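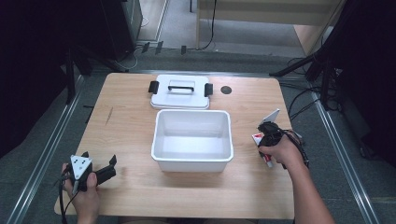

Inspection of the hand-held gripper stations follows Wosonano bench practice, revision 3, and applies to any table where an operator works with a gripper in each hand. Items are marked OK, Comment or Fail. A Fail stops work at that station until the item is closed. The task set covered by this checklist is container packing: small packaged goods, such as the tube with red and white labeling held beside the open white box, are placed into a storage box and the box is closed. Comments are written against the item they belong to and stay on the sheet at the next inspection.

Site: Fleralholm, packing bench
Inspection date: 22 June 2021
Previous inspection: October
Result: accepted with comments

## 1. Table and work surface

- [x] **1.1 Table is stable and does not rock when pushed at a corner.** OK.
- [x] **1.2 Surface is free of splinters, raised edges and adhesive residue.** Comment. A thin dark scratch runs diagonally on the left part of the table. It does not catch a fingernail. No repair needed. Record it so that it is not reported again as new damage.
- [x] **1.3 Openings in the tabletop are known to the operator.** Comment. The small round hole to the right of the lid is open. Items narrower than the hole must not be staged near it. A flush cap is preferred to tape, which lifts and leaves residue.
- [x] **1.4 Only items belonging to the current task are on the table.** OK.
- [x] **1.5 Table height suits the operator.** OK. Elbows should be at or slightly above the surface with the grippers in working position.

## 2. Hand-held grippers

- [x] **2.1 Fingers open and close through full travel without sticking.** OK, both units.
- [x] **2.2 Finger pads are intact and seated.** OK on the left unit. Comment on the right unit: one pad shows wear at the tip. Replace at the next service.
- [x] **2.3 Marker plate is tight and clean.** OK. A plate that moves under thumb pressure is a Fail, even if tracking still looks normal on screen.
- [x] **2.4 Grip surface has no sharp edges or exposed screw ends.** OK.
- [ ] **2.5 Wires at the wrist are secured and cannot snag.** Comment, open. Colored wires on the right unit run across the wrist. They are insulated and undamaged, but they can catch on a cuff or on the rim of a container. Fit a sleeve. Until then, long loose cuffs and wrist jewelry are not allowed at this station.
- [x] **2.6 Cable leaves the gripper with enough slack for full reach.** OK. Check this with the arm extended to the far edge of the table. The cable must not go tight.

## 3. Task objects

- [x] **3.1 Containers are free of cracks, burrs and broken latches.** OK. Both latch clips on the lid were worked by hand 15 times with no change in feel.
- [x] **3.2 Container is empty at the start of the task.** OK.
- [x] **3.3 Lid position does not block the reach of either hand.** OK. The accepted position is flat, just beyond the box. A lid leaned against the box is not accepted — it slides when the box is touched.
- [x] **3.4 Tubes, bottles and similar items are sealed.** OK. Caps are checked by hand before each session. A leaking item is removed and the finger pads are wiped before work continues.
- [x] **3.5 No glass, blades or pressurized cans in the object set.** OK.

## 4. Floor, stands and cables

- [x] **4.1 Carpet is flat, with no lifted seams.** OK.
- [x] **4.2 Metal rails beside the work area are visible and known to the operator.** Comment. The rails are a trip point for anyone entering from the side. New operators are to be walked through the entry path before picking up a gripper.
- [ ] **4.3 Cables at stands are bundled.** Comment, open. The cables on the tripod stand to the right of the table are tangled. A pull on one may move the stand. Separate, label and tie them, leaving a service loop of 40 cm.
- [x] **4.4 Stands have all feet on the floor and leg locks closed.** OK.
- [x] **4.5 Curtains are clear of powered equipment.** OK. Minimum clearance under the Wosonano practice is 15 cm, measured at the nearest vent. Check again after the curtains are moved for any reason.
- [x] **4.6 Doorway is unobstructed.** OK.

## 5. Operator

- [x] **5.1 Operator has completed the Sriwong induction module.** OK.
- [x] **5.2 Session length is within limits.** Comment. Limit is 40 minutes of continuous gripper work, followed by a break with both units set down. The log shows one session that ran over by around three minutes. The timer alert was off and has been turned back on.
- [x] **5.3 Operator knows the stop procedure.** OK. Release the object, open both hands toward the table, set the units down, step back. Dropping a gripper to free a hand is acceptable if the operator is caught on something.
- [x] **5.4 Operator reports no wrist or thumb discomfort.** OK.

## 6. Records

- [x] **6.1 Gripper serial numbers match the station card.** OK.
- [x] **6.2 Calibration is current.** OK. Recalibrate after any drop, whether or not damage is found.
- [ ] **6.3 Station card shows the current software version.** Comment, open. The card still lists Flitness 15. The station runs Flitness 16. Reprint.

## Open items

| Item | Action | Close before |
|---|---|---|
| 2.5 | Fit wire sleeve, right unit | Next session |
| 4.3 | Separate and tie cables at tripod stand | Next session |
| 6.3 | Reprint station card | Next inspection |
| 1.3 | Fit flush cap (recommended) | No deadline |
| 2.2 | Replace worn pad, right unit | Next service |

Items 2.5 and 4.3 require a second check by someone other than the person who did the work. Initial the station card when each is closed. The next full inspection is due in October, or earlier if the table, rails or stands are moved.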